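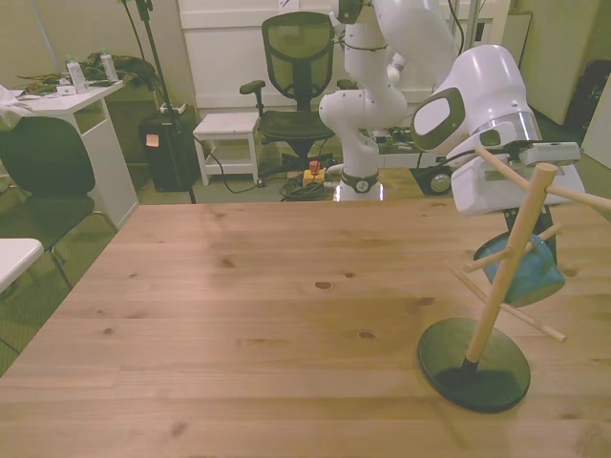
Mug tree with a blue mug, on a pine table

Vivine Hand Pump, Model 17

The Model 17 is a cast iron pitcher pump for shallow wells and cisterns. It mounts on a flat plank or a concrete cap and takes standard threaded drop pipe. The handle can be set for left or right use.

Lift: up to 17 feet
Weight: 71 lb
Mounting bolts: 4, included
Leathers: 2, one spare

Prime the pump before first use — a quart of clean water is plenty. Drain it before the first hard freeze, in most places by October.
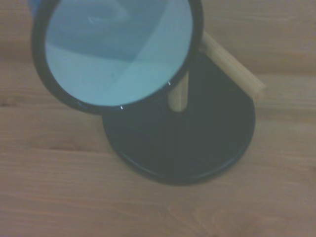
Small round mirror with black frame and base

Replacement leathers and check valves are sold separately under the Hivard name. Older Gundeck pumps use a different valve, so measure before ordering.

Price list updated 18 Aug 2018.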